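Arm Workcell Rules: Frequently Asked Questions
Walico Training Workshop

Who may run the arm?
Anyone who has signed the safety sheet and completed 20 supervised sessions. Faith Mugo keeps the register.

May I reach over the clear panels during a run?
No. Press stop and wait five seconds after the arm comes to rest.

Which objects may be used?
Light items without sharp edges, up to 180 g. Please place one item at a time, well away from the bowl.

What if an item falls outside the panels?
Stop the run, retrieve the item and record the event in the log.

Must the gripper be open at the start?
Yes. Check the fingers and the cable before each run.

Who approves exceptions?
Emmanuel Makokha, in writing, on extension 787.

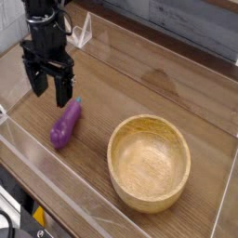 Open gripper above a toy eggplant, with the bowl to the right.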